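Unit 7: Household Cells and Their Labels
Course notes, Hirlow Evening Program
Instructor: Eun-ji Choo
Revised 2020-06-12

Reading for this unit: chapter on dry cells, up to the table of sizes. Bring a cell from home, any brand, with the wrapper still on it.

1. Size names

AA is a size, and the name says nothing about what is inside. An AA cell is a cylinder some 50 mm long. Alkaline, zinc-carbon, lithium iron disulfide and nickel-metal hydride cells are all sold in this size. The first three are normally single-use, and NiMH is rechargeable.

Strictly, a single AA is a cell and a battery is two or more cells connected together. Everyday English calls both a battery, and these notes do the same where it causes no confusion.

2. Reading the wrapper

The wrapper is a thin printed sleeve over the metal can. The brand name usually takes up most of the space, and the rest goes in much smaller type. Look for the chemistry, the nominal voltage, the country of origin and any warnings. You may need a hand lens, and it helps to turn the cell slowly under a lamp.

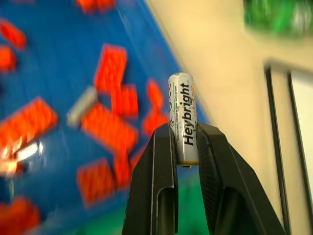 Fig. 1. AA cell with the brand name Heybright running up the wrapper. "Made in China" is in the small print beside it.

The label curves with the can, so one view never gives you all of it. Copy what you can read, turn the cell and keep going until you are back at the brand name. Write "not legible" for anything you can't make out – do not fill it in from memory or from another cell of the same brand.

3. Voltage

A fresh alkaline AA has a nominal voltage of 1.5 V. NiMH is 1.2 V. Cells in series add up, so two alkaline cells end to end give 3 V. Open-circuit readings on a meter can look fine on a weak cell. Measure under a small load as well and record both numbers.

4. Storage and disposal

Keep cells dry, at room temperature, and away from loose metal such as keys or coins. Don't mix old and new cells in one device. Used cells go in the Barnberg collection box by the door of Room 273.

For next time: problems 1 to 7 on the Lim worksheet. Problem 4 was corrected in April, so check that you have the newer copy.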